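Hirnthorpe Jazz Letter
2017-01-18

The Gusness tapes: where things stand

A number of readers have asked about the Jõgi album since it got a short mention in the fall letter, so this is a longer item on it. Most of what follows comes from the liner notes, which are finished, and from two long phone calls with the people at Rivatton, the label that is putting it out.

Jõgi was a working sextet that played in this part of the state from the early seventies until the end of that decade. The lineup was trumpet, tenor saxophone, trombone, electric piano, bass and drums. They made one album in their own time, a studio date with a string section added later, and it has never been a favorite with the people who saw them. The strings sit on top of everything and the trombone is hard to hear. The band didn't like it much either and stopped selling it at shows after the first year.

The Gusness tapes are something else. Gusness was a supper club on the county road, north of the old rail crossing. It had a low stage, a decent upright piano that the band did not use, and a kitchen door that swung open right behind the bass player. Jõgi played there two nights a week for most of one winter. The club's sound man ran a two-track machine off the board on many of those nights, for his own use, and kept the reels in a closet. There are 21 of them. They passed to his family and then to Rivatton, which signed an agreement with all the surviving members and with the estates of the others before any transfer work began.

How the reels were transferred

The tapes are quarter-inch and were recorded at two different speeds, sometimes on the same reel. Nothing on the boxes says where the speed changes. The engineer played each reel straight through at the higher speed, wrote down where the music dropped in pitch, and then made a second pass. A few reels had to be baked first. That is a normal step for tape from certain years, when the binder takes on moisture and starts to shed onto the heads.

The left channel is mostly the horns and the right channel is mostly the electric piano and bass. The drums come through in both, since they were picked up by whatever microphone was open. This is common with board tapes from a small room. The drums were loud enough without help, so they were never miked on their own, and what you get is the drummer as heard through the trumpet microphone. The cymbals are clear and the bass drum is faint. Rivatton decided against trying to build it up. I have heard a test of one tune with the low end pushed and another without, and the one without sounds more like a band in a room.

Two reels were blank. One has a wedding reception on it. Another has a radio broadcast recorded over the first set of what, from the ending that survives, must have been a very good night.

What made the cut

The album runs 70 minutes and comes as two LPs or a single CD. The label started with a much longer list and cut it down mostly by leaving out second versions of the same tune. Jõgi had a book of originals and a handful of standards they used to open and close a night, and they did not vary the order a lot. The liner notes give a full list of everything on the reels for people who want to know what was left behind.

Side one opens with "Crossing Road," a medium-tempo tune by the trombonist that was never recorded in the studio. The head is played by all three horns in unison, then in harmony the second time around, and the tenor takes the first solo. It is a long solo and it takes some time to get going. Stay with it. By the fourth chorus the drummer has moved to the ride cymbal and the electric piano has dropped out, and for a while it is tenor, bass and drums with nothing else. The piano comes back in on the bridge.

The ballad on side two is the track I would play for somebody who had never heard of the band. The trumpet is muted and close to the microphone, and you can hear plates being cleared during the bass solo. The clapping at the end comes from one side of the room first.

Side three is a single performance, a blues that goes on for the entire side. I have played it three times and I am still not convinced it needed to be there complete. The trombone solo is the best thing in it. The funk number that ends side four will please the people who remember the dancing, which was against the rules at Gusness and went on anyway.

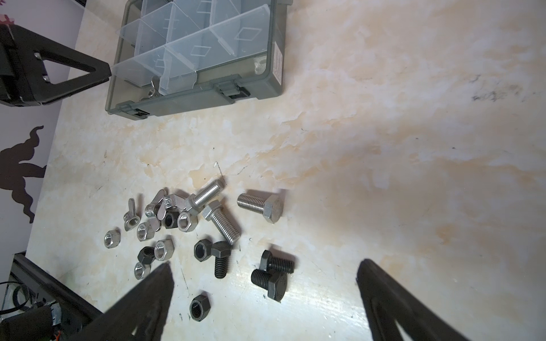
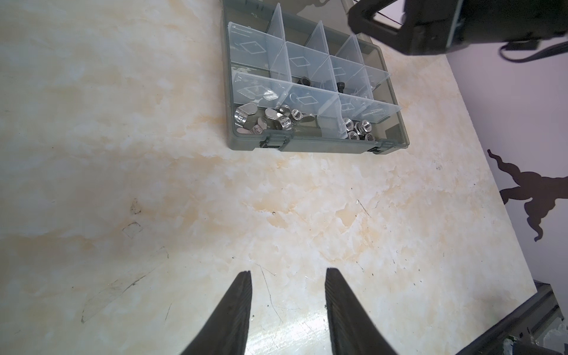 The organizer box on the marbled table.

Pressing and price

Rivatton is pressing 1,000 copies of the double LP. The CD has no fixed limit and will be reordered as needed. There will also be a download, which includes one extra track, a short version of "Crossing Road" from a different night. The extra track is not on either of the physical editions, and I asked whether it could be sent to people who buy the records. The answer is yes. A card with a code goes inside each LP sleeve and each CD case.

The price of the LP set had not been settled when this letter went out. The label expects it to match their other doubles. Subscribers to this letter can order at the same price the shops pay, as with the last two Rivatton releases, and the order form will be in the next mailing. Please don't write to the label ahead of that. They have a small office and they are still sorting out orders from the holidays.

The lacquers were cut in December and test pressings came back the first week of this month. Side two of the first set had a tick that repeated for nine turns in the quiet part of the ballad, so that side is being recut. The other three sides have been approved. If the new side is fine the full run should go to press in March.

The sleeve is a plain gatefold with the band name, the club name and the year on the front. Inside are the notes, the track list, and a reproduction of one of the club's table cards showing the menu and the set times. A good photograph of the full band on that stage has not been found. If you took pictures at Gusness during the winter in question, even poor ones, please get in touch through the address on the back page. It is too late for the LP sleeve but not for the CD booklet, which goes to the printer after the records do.

The studio album

People have also asked if the studio album will come back. Rivatton does not own it and has no plans to try for it. The original turns up used from time to time. Check the second side before you buy, as many copies were pressed off center and the last tune wavers in pitch all the way through. It is easy to hear on the held trumpet notes. The copies with the lighter green label are usually better.

There was talk at one point of a version without the strings. The strings were recorded on their own tracks, so in theory it could be done, but the multitrack tape has not been located. The studio closed a long time ago and its storage was emptied when the building was sold.

Listening evening

We will play the album from start to finish at a listening evening in Hirnthorpe, with a break between the two records. I had hoped to do it in February. With side two being cut again it makes sense to wait for finished copies, so look for a date in the April letter. The room will be the same one we used for the organ trio evening in October. It has better chairs than the library and we can bring our own turntable. There were complaints last time about the volume at the back, and the speakers will go on stands this time.

Those who saw the band are welcome to speak between sides, for a few minutes each. At the October evening one talk went on so long that we never got to side four, and I would like to hear all of this one.

Corrections to the fall item

The fall letter said Jõgi was a quintet. It was a quintet for the first few months, before the trombone joined, and a sextet for all of the Gusness dates. The letter also said the club had burned down. It was the restaurant next door that burned. Gusness closed a year later, and the building was used for carpet sales for a long time after that.

I also wrote that the electric piano on the tapes was rented from the club. The band owned it and carried it in and out through the kitchen on both nights every week. Three readers wrote in about this, two of whom had helped carry it.

Other Rivatton news

The guitar and vibraphone duo album that was listed for this spring has moved to the fall. The reissue of the big band ten-inch is sold out at the label, though a couple of shops still have it. A second printing is not planned. The songbook that goes with the vocal set is available now as a separate item, spiral bound so that it lies flat on a music stand, and includes chord changes for all the tunes but no written-out piano parts.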